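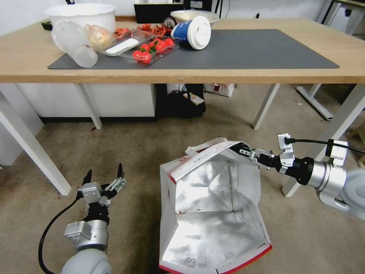 Follow-up of arrest reports in two local news archives

Project report, Journalism and Information Studies
Bernadette Mac Giolla and Jarlath Conneely

1. Background

Local news sites publish a large number of short items based on police statements. A typical item gives the name or age of the person held, the place, the alleged offence and the station dealing with the case. It is usually written within a day of the arrest. The later stages of the case (charge, hearing, verdict, release) take place over months and may be reported in a separate item, or not at all.

The project measured how often an arrest report in the archive of a local news site is followed by a report of the outcome, and whether a reader who finds the first item is able to reach the second.

2. Sources

Two archives were used. Stuven is a district news site with a single archive page in date order. Drolero covers the same district and the neighbouring town of Flosero, and sorts its items by subject. Both are free to read. Neither has a print edition.

All items filed under crime, police or courts were collected for the study period, which ended in September. Where the same item had been published twice with a changed headline, only the earlier version was kept. After this step the set held 441 items.

3. Method

Each item was coded by both authors working separately. The coding sheet recorded the type of event, the stage of the case, whether a person was named, the source given in the text, and any link to another item. Disagreements were settled by reading the item again together. Most of them concerned the difference between "detained" and "arrested", which the two sites do not use in the same way. Stuven uses "picked up" for both.

An item was counted as an arrest report if it said that a person had been arrested or detained in connection with an alleged offence. Road accidents, missing persons, police transfers and public notices were left out at this stage.

For each arrest report we then searched both archives for any later item on the same case, using the name of the person, the place and the offence in turn. Spelling of names and villages varies, so each search was repeated with the likely alternatives. The matching was done with the Geraghty script, a text comparison tool written in our department for an earlier project on parish notices. Every match it proposed was checked by hand.
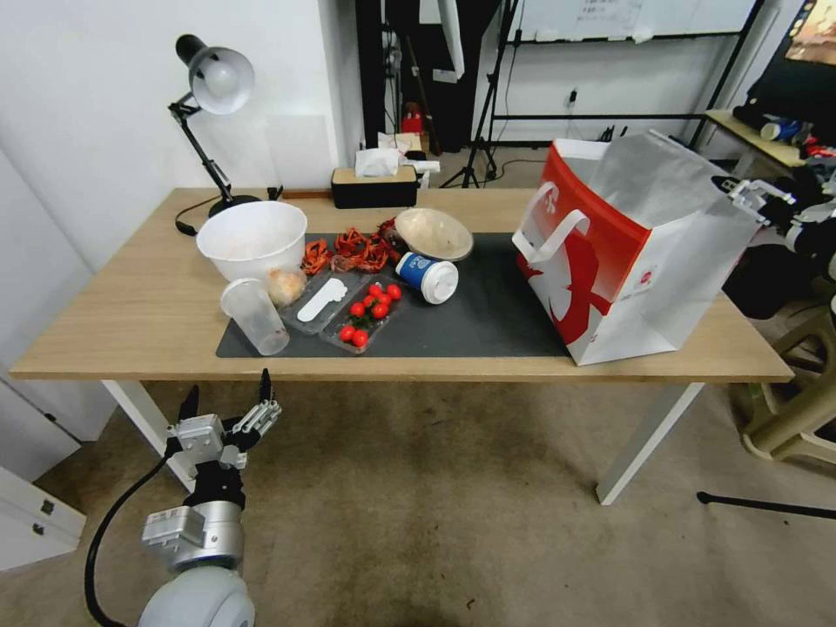
Table with desk lamp, mixing bowl and food tray.

4. Results

Of the 441 items, 246 were arrest reports. A later item giving the outcome of the case was found for 14 of these, or 5.7 per cent. The remaining arrest reports had no outcome recorded in either archive.

The outcomes that were reported were mainly convictions in cases that had already drawn several items. Theft and public order cases were rarely mentioned again after the arrest. Only 2 of the 14 outcome reports carried a link back to the first item. In no case had the first item been changed to point forward to the outcome.

Naming did not appear to depend on the seriousness of the alleged offence. Both sites named the person when the police statement did so, and left the name out when it did not. The wording of the statement was often kept, including phrases such as "on charges of" in items where the text later makes clear that no charge had been laid.

5. Limits

An outcome missing from the archives may have been covered by another outlet. Court records were not consulted, and some cases will still have been open when collection ended. The follow-up time was therefore shorter for items near the end of the period. We did not correct for this.

Items removed by a site before collection could not be counted. Drolero has gaps in its item numbers, which suggests that some removal takes place, but the editor did not reply to our message on this point.

6. Suggested changes

The lowest-cost change would be a dated line at the foot of each arrest report stating the stage of the case when the item was published. A second would be a case label shared by all items on the same matter, so that the archive search returns them together. Stuven already has a label field in its publishing system, at present used only for sport.

The coding sheet and the list of search terms are held by the department. Names of persons have been removed from the shared copy.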